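Ezequiel Bustamante
@ebustamante_notas

Abro hilo sobre cómo pintamos el piso en julio, porque varios me habéis preguntado por los grises y por qué acabamos repitiendo el salón.

El piso tiene 62 metros, segundo interior, orientación norte. Las paredes llevaban gotelé y tres capas de pintura de distintas épocas. El techo estaba bien y no lo tocamos.

Primero, los presupuestos. Pedí tres. Uno no contestó, otro quería empezar en octubre y el tercero, Soler, vino a las ocho de la mañana, midió con láser y mandó el papel esa misma tarde: 2.103 euros por alisar y pintar salón, pasillo y dos habitaciones. Cocina y baño aparte.

Acepté el alisado y me quedé yo con la pintura. El alisado no es para hacerlo por primera vez en tu propia casa. Pintar sí.

Soler tardó cuatro días en alisar. Dos manos de masilla, lijado, otra mano fina, lijado otra vez. El polvo se metió en los armarios cerrados. Si podéis, vaciadlos o precintad las puertas con cinta de carrocero.

Después, imprimación. La masilla chupa muchísimo y si pintas encima directamente salen cercos. Usé la de Benevton, al agua, diluida como dice el bote. Una mano en todo y una segunda solo en los parches del pasillo.

Ahora el color. Llevaba meses guardando grises. En la carta de Harura había 42 y a partir del décimo ya no distinguía nada. Me llevé cuatro muestras pequeñas y las pinté en cartulinas grandes, no en la pared.

Lo de las cartulinas lo recomiendo. Las mueves de una pared a otra, las miras por la mañana y por la noche, las pones detrás del sofá. En la pared te quedas con un parche que luego hay que tapar.
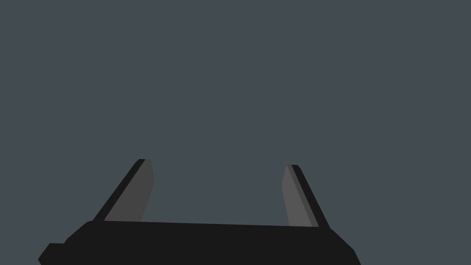 Con luz del norte, un gris neutro se va al azul. El que en la tienda parecía más soso fue el que mejor quedó en casa, porque llevaba algo de ocre. El que en la tienda me encantaba parecía aquí una oficina a las siete de la tarde.

Otra cosa que no sabía: el mismo código en mate y en satinado parecen dos pinturas distintas. El satinado refleja la ventana y marca cualquier defecto del alisado. En paredes, mate. En puertas y rodapiés, satinado, que se limpia mejor.

Mi error gordo: compré dos botes de Vindo con números de lote diferentes y no los mezclé. La pared larga del salón quedó con una línea vertical que solo se veía por la tarde, pero se veía. Tuve que volver a darla entera.

Lo correcto es volcar los botes en un cubo grande, remover bien y trabajar desde ahí. Me lo había dicho el de la tienda y no le hice caso.

Herramientas: rodillo de microfibra de pelo medio, paletina de 50 para recortar, alargador, bandeja con rejilla. El alargador parece un capricho y a la segunda habitación ya no lo sueltas. La espalda lo agradece.

Orden que seguí: recortar esquinas y marcos de una sola pared, pasar el rodillo en esa pared mientras el recorte sigue fresco, y a la siguiente. Si recortas toda la habitación y dejas el rodillo para después de comer, se nota el marco.

Con la cinta, quitadla antes de que la pintura esté seca del todo, tirando en ángulo hacia atrás. En el pasillo la dejé toda la noche y se llevó un trozo. Lo arreglé con pincel y ahí sigue, un poco más brillante que el resto – quien no lo sepa no lo ve.

Tiempos reales: el salón, dos tardes más la tarde de repetir la pared. Cada habitación, un día. El pasillo, día y medio por culpa de las puertas. Trabajé con las ventanas abiertas y el calor secaba demasiado deprisa a mediodía, así que pasé a empezar a las siete.

¿Lo volvería a hacer? La pintura sí. El color oscuro del pasillo no lo tengo tan claro. Se marca cada roce de mochila y ya he repasado la zona del perchero. He guardado medio litro en un tarro de cristal con el código escrito en la tapa.

Me preguntan por mensaje si el gris cansa. De momento no. Hemos puesto cortinas crudas y una lámpara de luz cálida y la habitación ha cambiado bastante – con la bombilla fría de antes era otra cosa.

Queda la cocina. Los azulejos no los voy a pintar, que ya me lo habéis propuesto varios. Cuando me decida con los muebles, sigo por este mismo hilo.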